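**Sorting a mixed toy bin without ending up with ten tiny boxes**

**Hashini Fakir**

We keep a shallow metal bin of small toys in the playroom for drop-in mornings. Over the winter it turned into a catch-all. Balls, spiky sensory balls, foam blocks, little animals, a bead caterpillar, and now cloths and gloves that belong with the cleaning things. The kids dump the whole bin on the floor to find one ball, and then it all goes back in a heap.

I have shelf space for 3 containers at most. I tried sorting by color in March and it lasted until Tuesday. How would you split it up? And how do you wash the spiky ones? Dust gets down between the spines and a wipe doesn't reach it.

**Primo Vitale**

Get lidded boxes. Clevomano makes clear ones that stack. Ours have held up fine.

**Da-eun Kang**

I'd sort by what the kids do with the toy. Color looks nice on the shelf, but a three-year-old looking for a ball doesn't care which color box it lives in. With three containers I would go:

- Balls that roll and bounce: plain ones, soccer, basketball
- Things to squeeze: spiky balls and anything else soft and rubbery
- Everything else: blocks, animals, figures, the caterpillar

Keep your metal bin for the balls. The raised rim stops them rolling off the shelf, and shallow is good here, as they can see what's in it without tipping it out. Anything deeper than 6 inches gets dumped at our place, every time.

Cloths and gloves go on a hook by the sink. Once one cloth is in with the toys, people take it as the place for cloths.

For the spiky balls, a bowl of warm water with a little dish soap. Leave them 5 minutes, then go between the spines with an old toothbrush – a soft one, the hard ones can nick the rubber. Rinse and let them dry on a towel overnight before they go back. Check first for a seam or a small hole, as water can get inside and it takes forever to come out. Those I only do with the brush and a damp cloth. Don't soak the foam blocks either.

The bin is also worth thinning out. Put a third of it in a closet and swap every few weeks. Pickup goes a lot faster.

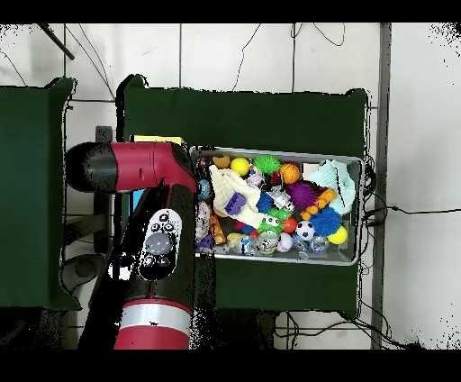
Henk Claeys would keep the squeeze toys and the balls together, since in his experience the children treat a spiky ball as a ball anyway, and he'd give the spare container to the animals and figures.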